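Dust sheets and benches over the break

The workroom at Laskowska closes after the evening session on 17 December 2019 and opens again once the floor in the front room has been sanded. Wanda Bednarek has asked that everything staying in the building be covered before then. Last April we left it to the final hour and spent the first week back wiping down shelves.

Black plastic sheeting is on the rack by the door. We bought it from Foltora in 5 metre lengths, and one length does a large bench with enough left over to hang down the sides. Please don't trim it. Bartosz Olszewski wants the lengths whole so they can be folded up and used again.

Clear the bench first, then wipe it. Grit under plastic scratches a white top faster than anything we do on it during the year. Lay the sheet from the back and pull it towards you – two people make it much easier, particularly on benches with uprights at the corners. Go round the poles and tape the plastic to itself. Tape on painted metal leaves a mark, and Ksawery Domański still has a roll of the low-tack kind if you run short.
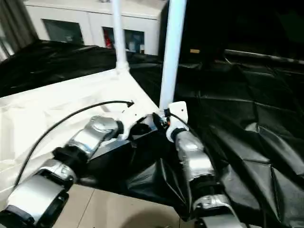
Creases don't matter, but gaps do. Tuck the loose side in at the corners and keep the bottom edge clear of the walkway. Glass-fronted cabinets only need their doors shut firmly and a strip of tape down the join.

Anything left on the floor after the session goes into the back store. Labels for boxes are in the top drawer, and the spare key is with Wiesława Bielecka until we reopen.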